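Shop tips: living with the new pick arm
By Xuelian Yin, July

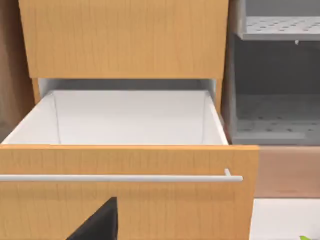 Lower drawer open, nothing in it. Bar handle, oak-look front.

Few notes from the Lavthorpe bench since the arm took over fetching. Mostly for second shift.

Bar handles only. Knobs slip. We swapped 27 of them, took an afternoon.

Empty drawers stay empty. Dont park your gloves or lunch in one, the arm thinks it's stock.

Push drawers all the way shut by hand before you start a run. Half shut is what causes most of the stops.

Wipe handles at 3 pm, dry rag. No oil!!

Liners: skip them. They bunch up at the back.

What changed for us: less walking, more checking. Junhao Mao used to pull parts all day, now he does the drawer maps and teaches the rest of us. My knees are happier. I do miss the chat at the parts counter, so we moved break to the same time for everybody. Try that if your at Feddale and getting an arm next.

Some 689 pulls last week, 3 jams. All three were tape on a drawer front. Peel your labels.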